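3.2 Setup and upkeep of the simulated wrist-camera cell

All runs reported in this paper use a single simulated cell, which we call Penditside after the apartment layout it was modeled on. The cell consists of one arm model, one two-finger gripper, and one fisheye camera fixed to the wrist link. The camera looks out over the back of the gripper, so the fingers and part of the gripper body stay in view at all times. Room assets are loaded from the Amini set and placed by a layout file under version control. A run starts only after the layout file, the gripper file, and the camera file have been checked against the hashes stored with the last accepted calibration.

The camera model is an equidistant fisheye with a circular image area. Pixels outside the circle are written as pure black and are masked before any loss is computed. We found early on that small errors in the mask radius let a thin ring of black pixels into training — the policy then learned to use the ring as a cue for wrist roll. The mask is now derived from the camera file at load time and is no longer set by hand.
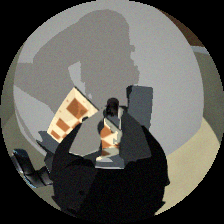 Figure 3. Wrist-camera renders from the Penditside cell, at two arm poses.

Mounting the virtual camera took more care than expected. The wrist link in the supplied gripper file had its origin at the flange face, while the camera file assumed the tool center point. Loaded together without a correction, the two gave a view from inside the gripper shell, with back faces culled and the fingers missing. Babak Esfahani rewrote the transform chain so that the camera is attached to a named frame on the shell, and the offset is stored once. Any change to the gripper mesh now forces a new offset check before the cell will load.

The check itself is short. The arm is driven to 39 stored poses, a frame is rendered at each pose, and the outline of the gripper is compared with a reference outline. Because the camera and the gripper shell are rigidly linked, the outline of the shell should not move between poses. The fingers are held at a fixed opening during the check for the same reason. A pose fails if the two outlines disagree beyond the set tolerance, and one failed pose is enough to reject the calibration.

Lighting is handled separately. Each room has a fixed set of lamps, and cast shadows are left on. We tried turning shadows off to save render time, but policies trained that way did poorly when moved to the shadowed version of the same room. The shadow map is rebuilt every 100 episodes, when the object layout is also redrawn.

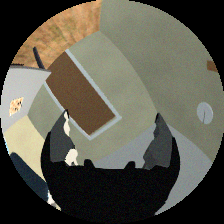 Routine upkeep follows a fixed schedule. After every 1000 episodes the simulator process is stopped, the asset cache is cleared, and the pose check is repeated from a cold start. Maya Nseir traced most of the long-run faults to the cache, where textures from a previous layout were sometimes kept and applied to newly loaded panels. Contact faults were less common. They showed up as finger joints drifting past their limits by a small amount, and were fixed by lowering the solver step and raising joint damping in the gripper file.

Logs from the cell are written by Stenura, our in-house run manager. It keeps the last 200 frames before any fault, along with joint states and the three file hashes. Faults that cannot be reproduced from this record are marked as open, and the episodes in which they occurred are left out of the training set. The repaired gripper file was frozen in August, and all results in Section 4 were produced with that version.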